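Tetura Student Robotics Project
Progress report to the Wimex Education Fund
June 3, 2026

Work since December
The class has 14 students working in pairs with hand-held grippers. They have recorded 146 practice runs so far, mostly picking up and setting down flat or light items. Spending to date is $1,803, nearly all of it on finger pads, cable and board stock.

Problems
The finger pads wear faster than we planned for. Glare from the ceiling lights also shows up on glossy surfaces, and students now note it in their logs - we have not settled on a fix.

Current task
Students are on task 2, handling large sheets. One student steadies the sheet by hand and the partner brings in the open gripper.
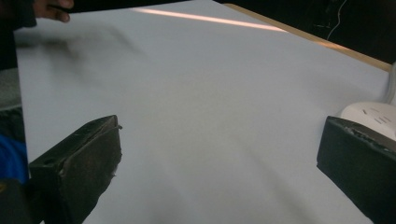 Next steps
Order replacement pads from Cetimer. Finish task 2 and send the run logs to the Valcárcel club, which will try the same task with its own students.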